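Frequently Asked Questions about the Nesar Study

We get a lot of kind and curious email about this project, so Karabo and I sat down on a slow Sunday and tried to answer the things people ask most. If yours isn't covered, please do write, we enjoy it!

What is Nesar, in a nutshell?
It's our method for teaching a two-armed robot to handle everyday containers by learning from people. A person holds a gripper in each hand and does the task, and we record how the grippers move and when they open and close. The robot's policy is then trained on those recordings, with no joystick and no robot in the loop while we collect.

Why not just record bare hands?
We tried that first (Karabo Shabalala still has the notebooks). Fingers do lovely things that a two-jawed gripper simply can't, and the policy kept trying to copy them. With the gripper in your hand you run into the same limits the robot will, and you find your way around them without thinking much about it.

How many demonstrations did you use?
521 for the bottle and box tasks together. We started with 305 and the results were decent, but the policy got muddled whenever a bottle stood close to a box, so we went back and recorded more of exactly that.

And how well does it work?
On bottles it had never met, the robot finished 63 percent of its attempts. We were very pleased, though Nobuhle Mahlangu would like me to add that see-through bottles are still our weakest group, and she's right.

Do I need experience to be a demonstrator?
Not at all! Most people feel clumsy for the first few tries and then settle in nicely. We do leave those early tries out of the training set.

Can I use the data?
Yes, the Trondport lab shares it with anyone doing non-commercial work. Ask for the Flandus release, which has the cleaned-up timing. The older Mnguni files drift a little between left and right, and you'd spend a sad afternoon lining them up.

What does a demonstration look like from the demonstrator's side?
Much like any job you'd do at a table with both hands, only with more cable.

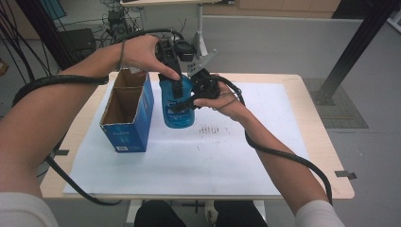

Two-handed grasp on a blue bottle, demonstrator's view.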